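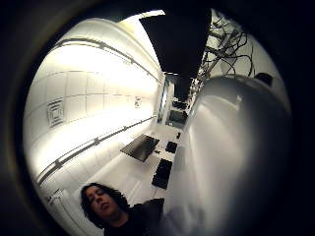
4.2 What the players told us about practice

I should say up front that I came to this study as a guitarist first and a researcher a long way second, so I had my own hunches about how people practice. Most of them were wrong, and I've tried to leave the wrong ones in where they help make sense of the numbers.

We had 22 players in the end, all of them working on the same piece, a slow Latin number called "Elura" that none of them had heard before. (I picked it because the chords are friendly and the rhythm isn't.) Each player got the chart and a recording at 212 beats per minute counted in eighth notes, which sounds terrifying on paper and is really quite a lazy tempo once you feel it in half time. They kept a practice diary until they thought they could play the tune in front of other people, and then they came in and played it for us in the Fothergill rehearsal rooms.

Now, the diaries! I'd expected page after page of scales and metronome settings, and a few people did write that way. But most of the entries were about getting stuck. The bridge has a chord change that lands just ahead of the beat, and 15 of the 22 wrote about it at least once, usually in fairly colorful language. One player described it as "tripping over the same stair every night." Another gave up on the chart for a week and sang the line in the car until it stuck, and then found the fingers came along pretty easily.

That singing business turned up more than I thought it would. Figure 3 plots the date each player first mentioned singing or humming the part against the date they said they felt ready. I'd be careful with it, as we never asked anyone about singing and some people may have hummed the whole way through without writing it down. Still, the 11 players who did mention it got to "ready" sooner, and the gap was wide enough that I went back and checked my spreadsheet twice.

Figure 3. First mention of singing or humming in the practice diary, plotted against the day the player reported feeling ready. Players who never mentioned it are shown along the right-hand edge.

Feeling ready and sounding ready are two different animals, of course. We scored the final performances on the Iment scale, which I described back in section 3, with its separate marks for timing, tone and what the scoring sheet calls "ease." The singers did better on timing and a little better on ease. On tone I couldn't find any difference at all, and I looked pretty hard, because I wanted there to be one. My guess is that tone comes mostly from years of playing and from the hands, and a few months on one tune won't move it much either way.

The last performance was on 7th July, and I'd hoped to have everybody back in December to see how much of the tune they'd kept. Too few could make it for the results to mean anything, so I've left those out here. The Kivberg study had the same headache with its piano players, and I now have a lot more sympathy for its very short follow-up section than I did when I first read it.

One more thing before I get to the interviews. Several players asked whether they could keep the chart, and I said yes to all of them.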